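# 第四章 水从哪里来:海水缸的配水与换水

我养第一缸海水的时候,在鱼店里挑鱼挑了整整一个下午,水呢,站在收银台前才想起来要买盐。店员问我家里水龙头出来的水怎么样,我说挺好喝的啊。现在想起来脸还有点热。那缸水后来长了两个多月的褐色硅藻,玻璃擦了又长,长了又擦,我一度以为是灯的问题,还换过一次灯。

所以这一章我们不讲鱼,也不讲珊瑚,就讲水。前三章把缸体、底柜和循环泵都摆好了,缸还是干的,正好。读完这一章,你应该能自己配出一桶合格的海水,会测它、会存它,也知道怎么把它换进缸里去。

内容有点琐碎,我尽量讲得不那么闷。急着动手的朋友可以先翻到4.3节,但4.1和4.2迟早还是得回来看的!

## 4.1 先把淡水弄干净

自来水里有什么,各地差别很大。氯或者氯胺是肯定要处理的,除此之外还有硝酸盐、磷酸盐、硅酸盐,有些老房子的铜管还会带进来一点铜。人喝没什么感觉,虾和珊瑚可受不了铜,一点点都不行。

我自己用的是Kalteo的一台小型反渗透机,后面再接一级去离子树脂,也就是大家常说的RO/DI。它没什么了不起的功能,就是滤芯好买,接头不爱漏。你用别的牌子也完全可以,看三样东西就够了:前置滤芯是不是标准尺寸,有没有压力表,出水口能不能装一支在线TDS笔。

TDS的读数我希望是0。树脂快用完的时候,读数会先跳到1、2,再过几天就蹿上去了,看到它开始动就该换树脂,别等。还有一个小习惯:每次开机,头几分钟的水先放掉,停机期间膜两侧的离子会慢慢扩散,刚开机那一点水质量总是差一些。(我家这部分水都拿去拖地了。)

存淡水的桶要用食品级的,有盖。放在车库里的话,离油漆和杀虫剂远一点。

## 4.2 盐,还有比重这件事

海盐的牌子多到让人头疼。大致分两路:一路是给纯鱼缸用的,钙和碱度做得比较平;另一路是给珊瑚缸用的,钙、镁、碱度都往上提。我纯鱼缸用Norau,珊瑚缸用Mussa,用了好几年,主要是懒得换。新手最容易犯的毛病就是听见谁说哪个好就马上换一桶,结果水里的碱度跟着盐桶一起上上下下,鱼倒没什么,珊瑚先给你脸色看。

接下来说盐度。天然海水的盐度大约是千分之三十五,折成密度,我们平常写1.026上下。我的折射仪上另有一组读法,习惯把小数点省掉,所以你会在我的记录本里看到“1025”“1026”这样的数。配水的时候有一次我走神多倒了两勺,读出来是1035,那是相当咸的一桶水了,绝对不能直接进缸,只能加淡水慢慢兑回来。你以后也会遇到的,别慌,兑就是了。

折射仪要校准,而且要用盐度标准液来校。很多人拿纯水校零点,零点是准了,到了三十五那一头可能偏得离谱。标准液一小瓶能用很久,用完拧紧盖子,它一蒸发就不标准了。

还有一种工具是玻璃浮力比重计,便宜,好用,缺点是挂了气泡就不准,放进去以后轻轻转一下,让气泡脱开再读。塑料摆针式的那种我不太推荐,同一桶水读三次能给你三个答案。

## 4.3 配一桶水

顺序很重要:先放水,再放盐。反过来把水冲到一堆干盐上,局部浓度太高,钙和碳酸盐会结合沉下来,桶底一层白,怎么搅都回不去,这桶盐就算打了折扣。

我的步骤是这样的:

1. 桶里加好RO/DI水,放一个加热棒,调到和主缸一样的温度。
2. 放一个小水泵,每小时2000升的流量,对着水面斜着吹。小桶用每小时1000升的就够了。
3. 开着泵,一勺一勺撒盐,每撒一勺等它散开再撒下一勺。

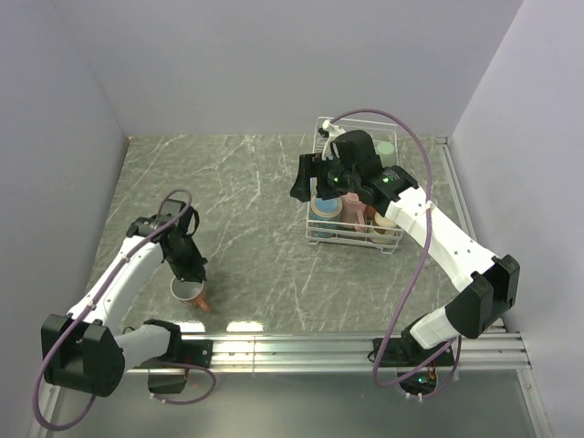 4. 全部加完以后盖上盖子(留条缝),继续打循环。时间看盐的说明,有的几个小时就行,有的要过夜。
5. 测盐度,偏高加淡水,偏低加盐,每次调整以后等半小时再测。
6. 测碱度和温度,写进记录本。

第6步请一定要做。我知道测完盐度就想收工,可是一桶盐用到后半桶,受了潮,结了块,碱度常常和前半桶不一样。开新桶之前先把整桶盐滚几圈,让粗细颗粒混匀,也能好一点。

## 4.4 换水:换多少,怎么换

没有哪个比例适合所有的缸。我自己的习惯是每周换一成,鱼多喂得狠的缸多换一点。比起一次换一大半,我更喜欢少量多次,缸里的生物过得平稳,我的腰也过得平稳。

抽水的时候关掉主泵和加热棒。加热棒露出水面还通着电,轻则烧坏,重则炸管,我炸过一支,Grinier的,钱不多,捞碎玻璃捞了一晚上。顺手可以用虹吸管吸一吸底砂表面的残饵,但砂床厚的缸别往深处插,一次只清一小块地方就好。

新水进缸要慢。可以用小泵接软管,出水口对着溢流区或者底缸,不要直接冲到珊瑚上。加完以后先开主泵,看水位回到平时的记号线,再把加热棒插上。

自动补水器也别忘了关!换水的时候水位一掉,它会老老实实往里补淡水,等你把新海水倒进去,盐度就低了一截。

## 本章要用到的东西

开始4.5节的练习以前,请把下面这些备齐:

- 带盖的食品级水桶两个,一个装淡水,一个配海水
- TDS笔
- 折射仪和盐度标准液
- 碱度测试剂
- 加热棒、小水泵、一段软管
- 一个本子,一支不怕水的笔

本子不用讲究,我的第一本是孩子用剩的算术本,前面几页还有竖式。日期、盐度、温度、碱度,四栏,每次配水写一行。第五章讲开缸和硝化系统的时候,我们会直接拿这些记录来用。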